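6/19/22

Hair salon Naciri will open a second branch in Julloveck in July, taking over the former shoe shop next to the post office. The new salon will have 11 chairs, two of them set aside for walk-in customers who only want a fringe trim or a blow-dry.

Owner Driss El Sherbiny started the business with one chair and a sink. He said customers from Julloveck had been asking for a branch on their side of the river for years, as the bus into Ovton stops running early in the evening.

"People finish work, they want their hair cut, and by then they can't get home again," he said. "We'll be open until eight on most evenings." 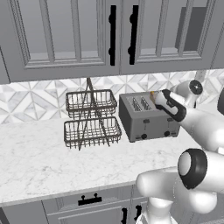 The branch will be run by Nia Prothero, who has worked at the Ovton salon for 14 years and trained most of its present staff. She will bring two stylists with her, and three more have been taken on. Afiq Tarigan, who specialises in curly and textured hair, joins from Adilard and will take bookings from the first week.

Prices will be the same at both branches. A cut and finish for shoulder-length hair stays as it is until the end of the year, and children under five will still be charged half the junior rate. Colour appointments need a skin test at least two days beforehand, which can be done at either salon without booking.

The salon will also carry on collecting cut hair for wig making. Customers at Ovton have given 1,579 plaits and ponytails so far. Hair has to be clean, dry and tied at both ends, and dyed hair can't be accepted.

Prothero said she would also like to run an evening class in plaiting for parents, if enough people put their names down. A list will be kept at the front desk.

Bookings for Julloveck can be made now by phone or in person at the Ovton salon. Gift vouchers bought before the opening can be used at both addresses.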